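# Urnska

**Urnska** is an open-world adventure game developed by Drollard and designed by Irja Ahonen. The player controls a ferry pilot who returns to a flooded river district and takes on work for the people still living there.

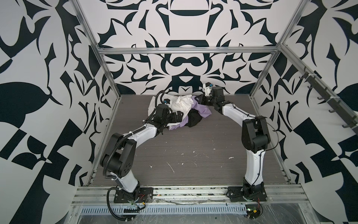

The game is played from a third-person view. Travel is mostly by boat, though the player can walk through any settlement that has a dock. Fuel, rope and spare parts take up space in the hold, and cargo jobs compete for the same space. There is no experience system. New areas open when the player buys charts or is shown a route by another character.

## Setting

The story takes place in the Pîrvu, a stretch of lowland river with 60 named landing places. Stodbridge, the largest town, serves as the starting point and holds the only full repair yard. Water levels change with the in-game season. Some channels can be used only in April, when the river is at its highest, and a few buildings can be entered by boat through their upper windows during that month.

## Development

Ahonen began the project as a cargo-trading game with no walking sections. Early testers spent much of their time trying to leave the boat, and the towns were rebuilt so that they could. Ji-hoon Pyo wrote the dialogue and most of the 135 delivery jobs. A planned two-player mode was dropped after the team could not keep the river currents matched between two machines.

The game was released on 2/12/20 for home computers. A later patch added manual saving, which had been limited to docks, and fixed a fault that caused towed barges to sink when the player opened the map.

## Reception

Reviewers praised the handling of the boats and the sound of the river at night. The main story, which takes roughly 20 hours, was considered slow in its second half. Several reviews complained about the map screen, where chart notes overlap at the smallest zoom level.

Players have continued to share hand-drawn charts of the side channels. One widely used set covers the marshes east of Stodbridge, which the in-game map leaves blank.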